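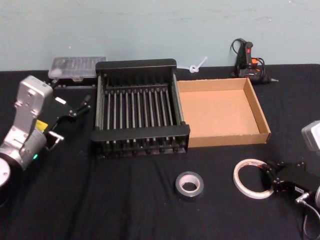 Ticket 2659: left arm stalls before the rack on tape returns
Category: Benches & Cells > Two-arm stations > Open issues
3 followers · 6 comments

Okay, so I'm the one who opened this, and I'll keep adding to it as I go because Ademir Lins asked me to stop putting my findings in the chat (fair!).

The job is the tape return. Rolls go in the black dish rack, and finished small parts go in the cardboard tray next to it. Before the Clivik arms came in, the four of us on packing just did this with our hands while we talked, and I never thought of it as a job at all. Now it's a job with a ticket number.

What happens: the left arm comes in over the cloth, gripper open, and then it just waits. No error on the screen. It sits until I hit resume, and then it goes on like nothing was wrong. It did this to me 5 times before lunch and I got really good at eating a sandwich with one hand on the button.

What I've tried so far:

1. Restarted the station from the Wiston panel, twice. Same stall.

2. Reloaded the rack position from the August backup. It got a little better, then it didn't.

3. Checked what the right gripper sees over at the tray. The tray is open, the rack is right beside it, and the glue gun and its cord are back against the wall where I always leave them. I had my money on the cord but I couldn't find anything touching it.

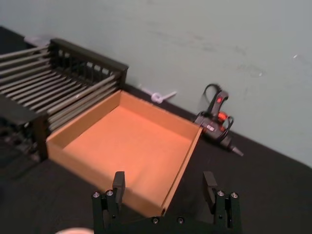
4. Squared the tray up against the rack and ran it slow. Fewer stalls, and I'll take it. Lopes line has their tray taped down, so I may copy them (sorry, Lopes).

5. Asked Arholm support. They want the log from the left arm only, which I've sent, and they want to know if we changed the rack. We did! The old one was lower. I'd forgotten all about it, and so had the whole shift.

So that's where my head is now: the taught height is from the old rack and the arm is being careful about the rim. I like that it's careful. My hands are near there all day clearing the table, and I'd much sooner press resume than have it barge in. 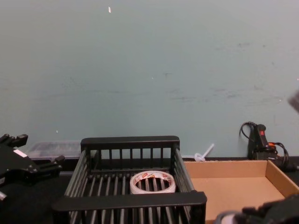 I'd also like us to talk about who gets to reteach a position. Right now it's only Ademir, and he's on the other floor until three, so the rest of us stand there babysitting. I used to fix my own bench when something was off. Give two of us on packing the login and an hour of training and I think half of these tickets go away.

Leaving this open until the new height is in. If your station stalls in the same spot, add the time and which arm, please, even if resume clears it.

Last updated 4:40 pm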